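*For readers 9 and up. Words in bold are explained at the end.*

# How Your Arm Gets Your Hand Where It Needs to Go

Put your hand flat on top of your head. Now touch your knee. Now reach behind you and touch the middle of your back.

Your hand went to three very different places, and your feet stayed where they were. Your arm did that. It is a set of long bones joined end to end, and each joint moves in its own way.

## The shoulder

The bone in your upper arm is called the **humerus**. The top end of it is round, like a ball. It fits against a shallow cup in your shoulder blade. Doctors call this a ball-and-socket joint.

A ball can turn in almost any direction, so your arm can swing forward, back, up, down, and out to the side. It can make a full circle, too. Your hip is also a ball-and-socket joint, but the cup in your hip is much deeper. A deep cup holds the ball tightly. That makes your hip steady enough to stand on, but you can't swing your leg in the big circles you can make with your arm.

The shallow cup has a drawback. The ball can slip out of it more easily, and when that happens it is called a dislocated shoulder. A group of muscles wraps around the joint and helps hold the ball in place. They are working even when you only lift a spoon.

Your shoulder blade moves as well. Ask a friend to put a hand on the back of your shoulder while you raise your arm over your head. Your friend will feel a flat bone sliding under the skin.
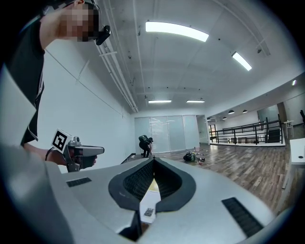

*An arm reaches down and forward from the shoulder. The hand is holding a gray tool.*

## The elbow and forearm

The elbow works mostly like a door hinge. It bends and it straightens. Try to bend your elbow sideways and you will find that it won't go.

Below the elbow there are 2 bones side by side, the **radius** and the **ulna**. The ulna is on the little-finger side. The hard point you lean on at the table is the top end of the ulna. The radius is on the thumb side.

Hold one hand out with the palm up, as if someone were going to give you a coin. Now turn the palm down. When you did that, the lower end of the radius rolled across the ulna, and the bones ended up crossed. Turn your palm up again and they uncross. You do this every time you turn a doorknob or pour a glass of milk.

## Muscles can only pull

A muscle works by getting shorter. It can pull on a bone, but it can't push one. That is why many of your muscles come in pairs that do opposite jobs.

The **biceps** is on the front of your upper arm. When it gets shorter, it helps bend your elbow. The **triceps** is on the back. When it gets shorter, your elbow straightens. As one pulls, the other usually relaxes and lets itself be stretched.

Muscles are fastened to bones by strong cords called **tendons**. You can find one easily. Bend your elbow and put the fingers of your other hand in the crook of your arm. The firm cord you feel is the tendon of your biceps.

## Where are the finger muscles?

Your fingers have hardly any muscle in them. Most of the muscles that bend and straighten them are in your forearm. Long tendons run from those muscles through the wrist and into the fingers.

Lay your forearm on a table and wiggle your fingers as if you were playing the piano. Watch the skin between your wrist and your elbow. It moves with each finger.

The thumb has a group of its own small muscles. They make the soft, thick pad at the bottom of your thumb. They help the thumb swing across the palm to meet the other fingers.

## Try this

You will need a pencil, a piece of paper, and a table.

1. Sit down and write your name using only your fingers and wrist. Keep your forearm still.
2. Write it again. This time keep your fingers and wrist stiff and move from the elbow.
3. Stand up and write it once more, moving only from the shoulder.

Look at the size of the letters each time. Which name is the easiest to read?

## Words to know

**Biceps:** the muscle on the front of the upper arm

**Humerus:** the bone of the upper arm

**Radius:** the forearm bone on the thumb side

**Tendon:** a cord that fastens muscle to bone

**Triceps:** the muscle on the back of the upper arm

**Ulna:** the forearm bone on the little-finger side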